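판지 시트

드라투스 창고의 포장재 대장에는 판지가 장수로 적히지 않고 면적으로 적힌다. 구멍이 뚫린 판지는 유효 면적에서 구멍의 면적을 뺀다. 가장자리의 반원 홈도 뺀다. 찢어진 변은 가장 안쪽으로 들어간 점을 기준으로 직선을 긋고, 그 바깥은 없는 것으로 친다. 검수원은 이 규정을 9월에 인계받았다. 전임자가 남긴 것은 강철자 하나와 원형 게이지 한 벌, 그리고 84쪽짜리 대장이었다.

대장의 마지막 기입은 17번 시트였다. 비고란에 연필로 "재측정 요"라고 적혀 있었다.

17번은 황갈색이고 작업대 윗면을 거의 덮는 크기였다. 검수원은 오전 중에 긴 변을 세 번 쟀다. 세 값이 모두 달랐다. 앞쪽 변이 고르지 않아 자를 대는 위치에 따라 값이 변했다. 그는 세 값을 모두 적고 가장 작은 값에 밑줄을 그었다.
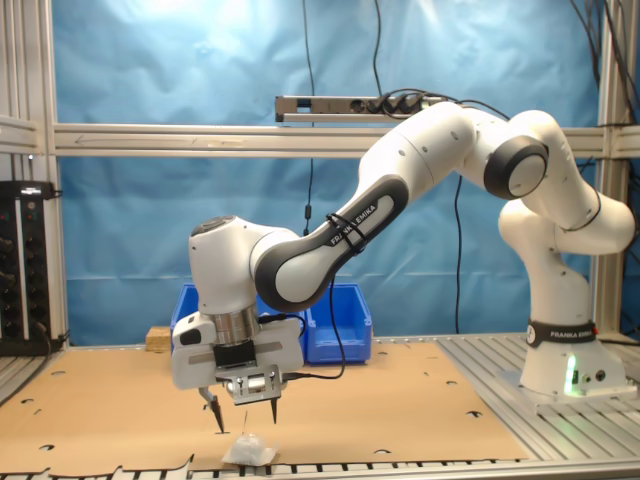 글 플로린 일리에
단편 / 연재 「창고의 단위」

판지 앞쪽 변 가까이에 흰 뭉치가 있었다. 반투명하고 구겨져 있었으며 비닐인지 종이인지 육안으로는 판정되지 않았다. 대장에는 판지 위의 물건을 적는 칸이 없었다. 규정 제30항은 "시트에 속하지 않는 것은 측정 전에 제거한다"고만 되어 있었다. 속하는지 여부를 누가 정하는지는 나와 있지 않았다.

검수원은 디스텍스 본사에 전화를 걸었다. 담당자는 재질을 물었다.

"미상입니다."

"중량은요."

"들어 보지 않았습니다."

"그럼 들어 보고 다시 거세요."

그는 수화기를 내려놓고 저울의 영점을 맞췄다. 저울의 최대 용량은 3,000그램, 최소 눈금은 1그램이었다. 뭉치를 올렸다. 표시창은 0에서 움직이지 않았다. 내렸다가 다시 올렸다. 역시 0이었다. 그는 중량란에 0을 적었다가 두 줄을 긋고 "측정 한계 미만"으로 고쳤다. 정정인을 찍었다.

오후에는 구멍을 쟀다. 게이지를 하나씩 맞춰 보고 지름을 읽고 면적을 계산했다. 계산은 지루하지 않았다. 구멍의 배치에는 규칙이 없어 보였다. 전임자의 기록에는 시비네 공장에서 부품을 받쳐 오던 판이라고 되어 있었으나, 어떤 부품인지는 빠져 있었다. 검수원은 구멍마다 꽂혀 있었을 무언가를 잠시 생각했고, 생각한 시간을 작업 시간에서 공제했다.

네 시에 합계가 나왔다. 전임자의 값보다 작았다. 차이는 뭉치를 펼쳤을 때의 넓이와 비슷할 것 같았다. 확인하려면 펼쳐야 했다. 펼치면 원상태로 구길 방법이 없었고, 구겨진 상태의 기록은 아직 한 줄뿐이었다.

그는 본사에 다시 전화했다. 담당자는 퇴근하고 없었다. 다른 사람이 받아 크러치운 납품 건이냐고 물었다. 아니라고 하자 내일 걸라고 했다.

검수원은 뭉치를 판지 앞쪽 변 가까이, 처음 있던 자리에 내려놓았다. 비고란의 "재측정 요"는 지우지 않았다. 그 아래에 같은 말을 잉크로 적고, 자를 닦아 서랍에 넣었다.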